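The Pencil Problem
In Sterkside, five people are teaching a robot to tidy a room made of arithmetic. The arithmetic is winning.

By Zahira Mandagi

Teguh Latuheru would like it known that he has a graduate degree. He mentions this while watching a pencil.

He has been watching the pencil for most of the morning. It lies on a table that weighs nothing, in a dining room with no address, and it belongs to a piece of software called Lagman, which runs on a rack of computers in a former shoe warehouse in Sterkside. Latuheru's job is the planner, the part of Lagman that decides how a robot should get its hand from where it is to where it ought to be. He has strong feelings about pencils. Few of them are printable.

"A mug is a friend," he says. "A mug wants to be picked up. A pencil is six flat sides and a grudge." 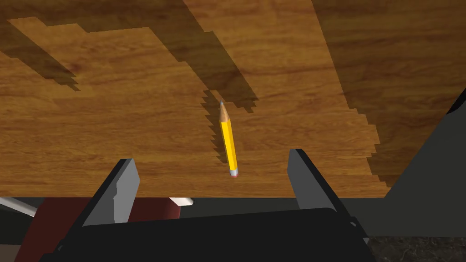 The company, Kaletlow, sells the boring middle of robotics and is proud of it. Its customers build the arms and the grippers. Kaletlow writes the layer that turns "clear the table" into a long list of joint angles, and it does most of the writing without a robot in the building. There was one once. It went back to its owner in December, and the staff used the space for a couch.

What they have instead is Mukdale, their simulator, in which the same room can be set up before lunch and wrecked 300 times by dinner. The planner proposes a reach. The controller tries to carry it out. Then a scoring script, which has the bedside manner of a parking ticket, writes down what went wrong.

The pencil goes wrong in ways that larger objects do not. Lagman picks a grasp by comparing a set of candidates, each a position and an angle for the fingers, and throwing out any that would run the hand into the furniture. With something tall, there are plenty left over. With something thin and flat on a table, the fingertips have to come down nearly to the wood before they can close, and the collision checker regards nearly touching the wood the way a cat regards a bath. On one bad afternoon it rejected 93 candidates in a row and then, having run out, reported success.

"Technically it hadn't hit anything," says Afiq Lubis, who wrote the collision checker and still defends it at parties.
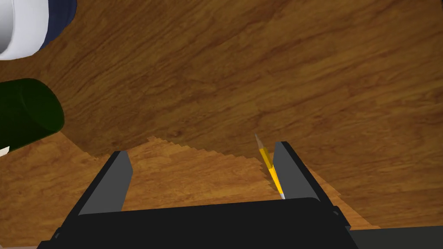 PERCEPTION

Being a Little Bit Wrong on Purpose

A simulator knows exactly where the pencil is. This is its great charm and its worst habit. Feed the planner that perfect knowledge and it becomes the student who has seen the answer key: brilliant in May, useless in a job.

So Lubis spends his days making the software's eyesight worse. He hides the true positions and makes Lagman work from rendered camera views, the kind with a finger planted beside the one thing you were hoping to see. He nudges the estimates. He makes them late. A pencil reported 2 millimeters to the left of itself is enough to put one finger down on top of it, and the planner has to notice and try again with some dignity.

The shadows in Mukdale come out with stair-stepped edges, like something from a game console you sold in college. I asked whether that mattered. Lubis said they had once trained a detector that grew quite attached to those edges, and that he would rather talk about something else.
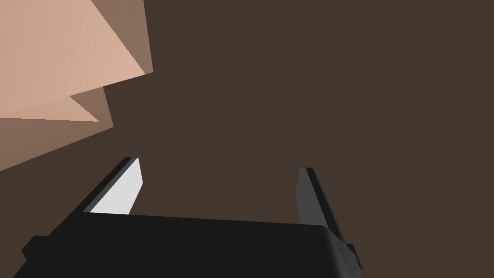
Control is Yannick Caron's department, and he speaks of planning the way plumbers speak of architects. A plan is a line through space. Somebody still has to drive it. His code runs in a tight loop, comparing where each joint is with where it was told to be, and pushing on the difference. Push too gently and the hand arrives after the pencil has stopped mattering. Push too hard and it shivers.

His current enemy is the handoff. Every time the planner changes its mind, the controller gets a new line that doesn't quite begin where the old one ended, and for an instant the arm tries to be in two places. Caron's fix blends the old line into the new one over 20 control steps. His first fix was a note to Latuheru asking him to stop changing his mind.

Then there is the rest of the room. A pencil may be the star, but a robot standing at a dining table has two arms and a body, and a kitchen close enough to hit. Wael Kamel builds the tools that let the others see what all of it was doing when things went sour. You can scrub a run backward and forward, hop between viewpoints, and pull up the planner's reasoning at any moment, which usually reads like a teenager's account of the car.

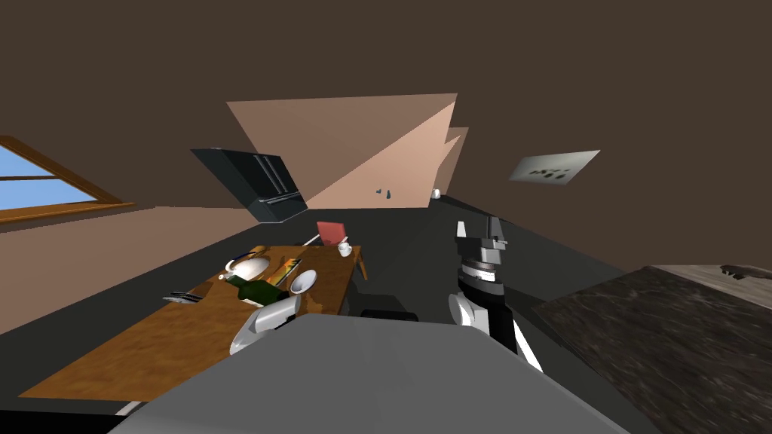
Table, chair and countertop in the simulated room, with the right gripper pointed at the ceiling.

Kamel's favorite tool is also the simplest. It takes a failed run, backs up to the last moment when everything was still fine, and starts over from there with one setting changed. Before he wrote it, chasing a bug meant replaying the whole run and hoping it would misbehave again in front of witnesses. The others now use it so much that he has had to put a limit on it, and they have asked him, as a group, to take the limit off.

I stayed until the evening batch. Latuheru had loosened the checker's margin near the tabletop, over Lubis's objections, and Caron had slowed the last stretch of the descent. The runs began scrolling up the monitor. Lubis read the failures aloud in a voice I can only call supportive. Latuheru went to find his coat, came back without it, and asked Kamel to open the fourth one from the top.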